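Mirjana Nedeljković had already made the coffee when I got to her place in Cloddale, and she'd moved a whole pile of laundry off the good chair so I could sit. I came to ask her about running a guesthouse for 14 years. We talked about sheets for an hour. I loved every minute!

She started out with one spare bedroom and a sign her cousin painted. Then the cannery across the river began bringing in seasonal crews, and suddenly she had people knocking at ten at night asking if the room was free. "I said yes to everybody," she told me. "I slept on the kitchen floor one October so a welder could have my bed. He tipped me 30 dollars and fixed the gate."

These days she has a few rooms and a lot of opinions, most of them about washing.
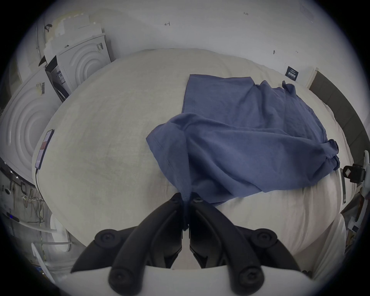

A blue T-shirt, still to be folded.

I asked what guests leave behind and she laughed so hard she had to put her cup down. Socks, mostly. Phone chargers. Once, a full set of dentures in a soap dish (mailed back, with a note). She keeps the clothes for a season, washed and folded, and after that they go to Boris Hoxha, who runs the thrift table at the bus station.

"People write to me about a scarf like it was a dog," she said. "So I look for the scarf. What else am I going to do in February?"

Then we got onto beds, and I should warn you, she doesn't think much of hotels. Too many pillows, for one thing. She wants a guest to be able to walk in with wet hair and a bad mood and just lie down.

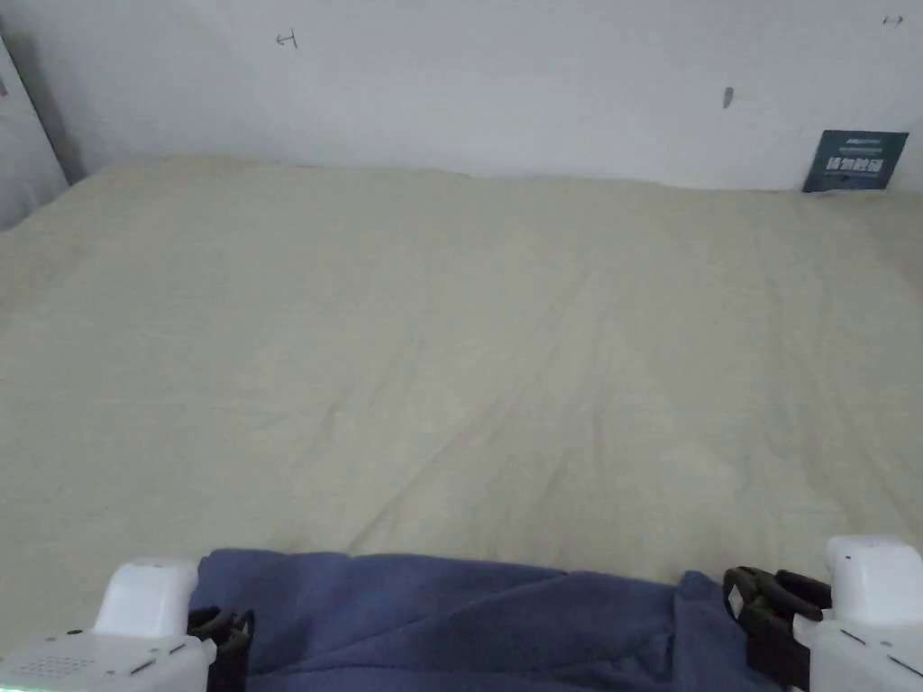 Her rule is plain cotton and nothing you'd be scared to spill tea on. She dries everything outside if she can, and when it rains for a week she grumbles and uses the dryer - on low, never the hot setting, she was very firm with me about that. She buys from a little mill shop called Azimi and she hasn't changed suppliers since she opened. I asked if she'd ever tried the fancy stuff and she made a face. "I bought one set. I was afraid of it."

The house itself has been a longer fight. The upstairs used to be one big drafty room, and her neighbor Ilir Obradović helped her divide it up over a winter that she says aged both of them.

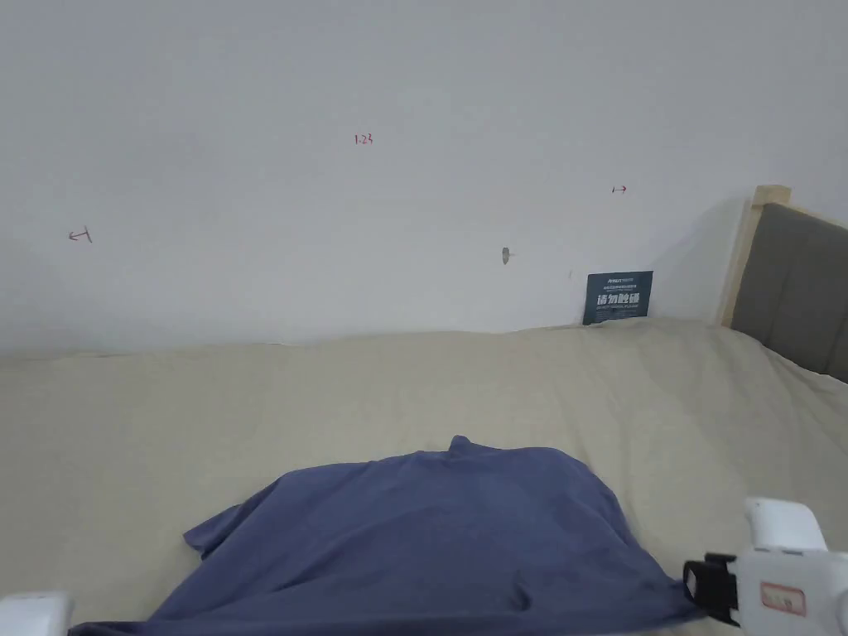 Small marks on the bedroom wall, including a "1.23" in red.

"Ilir measures twice and then argues with the tape," she said. They still have dinner together most weeks, so it can't have gone too badly.

What surprised me was how little she talks about money. The first year she cleared 224 dollars after the heating bill, and she spent 100 of it on a used vacuum that she still has. I asked if she'd thought of quitting then. She had, a few times, usually while hauling a wet comforter up the stairs.

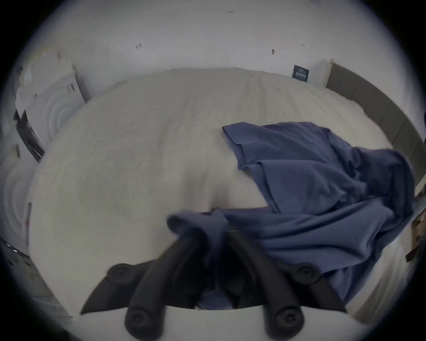 But then somebody would come down in the morning and say they'd slept well, and she'd make eggs and forget about it. A lot of her regulars are the kids of her first guests now, and they ask for the same rooms their parents had.

I asked what she'd tell someone just starting out. She thought about it for a bit and went to check the oven first. "Buy more sheets than you think," she called from the kitchen. "And learn to say the place is full."

She sent me home with half a walnut cake and her pillowcase supplier's phone number, and I've already called it.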